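トップ > スレッドまとめ > ロボット・自動化 > 手で教えるロボットの話

Burgi Fankhauser
2020年7月17日

ロボットに片づけを教える仕事を始めて、今週でやっとペースがつかめてきたので、忘れないうちに連投します。長いです!興味ない人はミュートしてね

作業の名前はPlarero。棚のまわりに散らばったものを拾って片づける、という、文字にするとものすごく地味な課題です。でもこれが面白いんですよ。毎日帰りの電車で思い出してニヤニヤしてる

教え方は二通りやってます。ひとつは「手添え」。腕の力を抜いた状態にして、人間が手首のあたりを持って、実際に動かして見せるやつ。習字で先生が後ろから筆を持ってくれるのと同じ感じ

もうひとつは遠隔操作。手元の小さいレバーを動かすと、ロボットの腕がそのとおりについてくる。こっちはStimerikっていう操作台を使ってて、私は断然こっち派です。うちのValentin Zauggは手添え派。昼ごはんのたびに論争になる

手添えの良さはわかるんです。力加減がそのまま伝わるから、机に指先がふれた瞬間が自分の手でわかる。初日に教わったときは感動して変な声が出ました

ただ、手添えだと自分の体が邪魔になるんですよね。肘がカメラの前に入る。カメラから見たら、仕事の途中で急に巨大な肘が横切るわけで、あとで見返すと「肘」「肘」「また肘」になってる

遠隔操作だとそれがない。そのかわり、感触もない。画面と目だけが頼り。最初の日は紙きれひとつつまむのに汗だくになりました。つまんだと思ったら空気。下げすぎて机をぎゅっと押して、腕に止まられる。あの「もう無理です」って感じの停止、申し訳なくなる

慣れてきたら、コツが少しずつ見えてきました。私の場合のやつを書いておきます。人によって違うと思うので、そのつもりで!

まず、つまむ直前にいったん止まる。ほんの一瞬でいいです。勢いで行くとだいたいずれる。止まって、指の向きを見て、それからまっすぐ下ろす。Domenica Bühlerさんに「息を吐くタイミングで下ろして」と言われて、半信半疑でやったら本当に安定した。弓道か

次に、失敗してもそのまま続ける。これ、すごく抵抗がありました。きれいなお手本だけ残したくなるじゃないですか。でも、つまみそこねて、少し戻って、もう一回つまみに行く、そこまで含めて見せておくと、ロボットのほうも似た場面で立て直せるようになるんですって

だから最近は「あっ」と言いながらそのまま続けてます。声は記録に入らないので安心して「あっ」と言える。最高

あと、毎回同じ順番で拾わない。これは怒られて覚えました。私は几帳面なので、つい近いものから順に行くんですよ。20回連続で同じ順番をやって、Nadja Haslingerさんに「Burgiの癖を教える仕事じゃないからね」と笑われた。はい……

で、ここからが今日いちばん書きたかった話。棚です、棚

棚があるだけで難しさが全然違うんです。何もない机の上なら、上からすっと降りればいい。ところが細い金属の枠が一本あるだけで、腕の通り道をいちいち考えないといけない。指は通っても手首が通らない、とか。手首の太さなんて生まれてから一度も意識したことなかったのに

しかも棚の下に影ができる。影のきわにある小さいものは、手首のカメラで見ると急に遠近感がわからなくなります。Ghițăの連中(隣のチームです。勝手にそう呼んでる)は照明をいじって対策してるけど、私たちはいろんな影のままやる方針。現実の家って影だらけだし

それで、棚の位置も毎回変えます。立てたり、ずらしたり、向きを変えたり。人間が手で動かして、離れて、またお手本を見せる。この「場面づくり」がじつは一日の半分くらいを占めてます。教える時間より模様替えの時間のほうが長い日もある

手首のカメラって、腕が横を向くと世界ごと横を向くんですよ。慣れるまで首を傾けて見てました。いまは傾けなくても読める。新しい筋肉がついた気分! 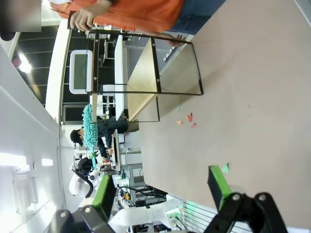
手首のカメラから見た机。指先の緑が目印です

右の指のすぐそばに、三角の緑がひとつだけ離れてるの、わかりますか。指先のパッドも緑、拾うものも緑。私はこういう配置が大好きで、見つけるとテンションが上がる。色だけに頼ってると見分けにくいんですよ。意地悪な配置ほど良い練習になると信じてる

逆に苦手なのは、赤っぽい細長いのとオレンジの小さいのがくっついてるところ。片方だけつまむのがとにかく難しい。遠隔だと、細長いほうの端っこを狙って斜めから入るのが私の流儀です。Valentinは「手添えなら簡単なのに」と言う。うるさい(褒めてる)

ちなみにお手本の合計、チーム全体で984本になりました!「本」で数えるの、最初は違和感あったけど、いまはもう「今日何本やった?」が挨拶です。居酒屋みたい

Kilian Mayrhoferさんが途中までのお手本で一度学習を回してくれて、腕がひとりで動くところを見せてもらいました。つまむ直前に、一瞬止まったんですよ。私の!あの!ためらい!

もう泣きそうになりました。自分の字の癖を子どもがそのまま書いてるのを見た親って、こんな気持ちなんだろうか。子どもいないけど

まあ、そのあと何もないところを丁寧につまんで、丁寧に運んで、丁寧に置いてました。空気を。所作だけは完璧

原因は、たぶん私の遠隔のお手本で、指が閉じ切る前に持ち上げ始めてるものが混ざってたこと。見返したら確かにあった。急いでるときの自分の雑さって、ロボットを通すと全部見えるんですね。反省して、閉じてから心の中で一拍おくようにしました

これから始める人がいたら、椅子の高さだけはちゃんと合わせてください。ほんとに。肩が上がったまま午後までやると、お手本も全部肩の上がった感じになります。なぜか軌道が高くなるんですよ。気のせいかもしれないけど、Domenicaさんも同じこと言ってた

休憩は短くこまめに。私は5本やったら立つ。水を飲む。戻ったら最初の一本は捨てるつもりでゆっくりやる

質問もらったので追記。「ゲームが得意だと有利?」→ 最初だけは有利かも。レバーに慣れるのは早いです。でもゲームだと速いほうがえらいので、速さを捨てるのに苦労してる人もいました。編み物をやる人のほうが上達が早かった印象。うちのチーム4人だけの話だけど!

もうひとつ。「手添えと遠隔、混ぜてもいいの?」→ うちは混ぜてます。ただ、どっちで教えたかは必ずメモを残す。あとから分けて比べたくなるので。最初の週にメモを忘れて、Nadjaさんと二人で記録を頭から見直すはめになった。肘が映ってたら手添え、という判定方法で乗り切りました。肘に救われた

次は棚の上の段に物を戻すところを教えます。上の段、腕を伸ばすと手首の角度が苦しくて、まだ自分でも納得いくお手本が一本もできてない。でもすごく楽しみ!明日は朝から棚の向きを変えるところからです

コメント

yuzu_ame
肘の見分け方で笑いました。うちの研究室も同じ失敗をしてます。メモ大事……

Gudasexの中の人
一拍おくの、わかります。うちでは「閉じる、待つ、上げる」と声に出してやってます。

もなか二号
編み物勢です。なんだか誇らしい。上の段の続きも待ってます!

Valentin Zaugg
手添えなら上の段も簡単です。

Burgi Fankhauser
↑ 明日の昼に決着をつけましょう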